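Equipment planning for household robots

Equipment planning is the part of a robot project where you work out what to buy, in what order, and what it'll cost to keep going. I've done it for the Drunstead home-tidying project, so most of what I know comes from there (Gumaro Ledesma has edited this page too, and he's fussier about spreadsheets than I am).

Start with the task, then price the hands. Soft furnishings are a good test – a cushion gives and bunches up, and a fingertip has to get into the folds. Our first quote, from Cruzado, covered the arms and left out spare fingertips completely!

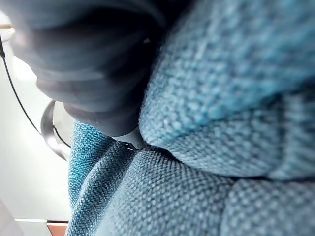

Gripper fingertip in a crease of blue woven upholstery.

Tips and pads go under consumables. We put down 3761 dollars for the first order of those plus cables, and Abundio Tapia talked me into a separate line for shipping, which I'm glad of now.

Hands with separate fingers cost more than simple grippers, and they take longer to arrive. Groda told us nine weeks and took 14, so I now pad every delivery date before I promise anybody anything. Ask about repair times as well, and whether you get a loaner.
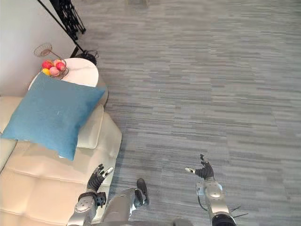 Then there's the room, which people tend to leave for last. Furniture, flooring and small props all need a budget line, and I'd spend on a real sofa and a proper side table before a fancier sensor. Storage counts too (we ran out by December).

For software I'd get the license terms in writing. Elo, our planning tool, is billed per seat, and we paid for eight when we needed fewer – I still haven't gotten around to canceling the extras.

See also: Spare parts; Lead time; Service contracts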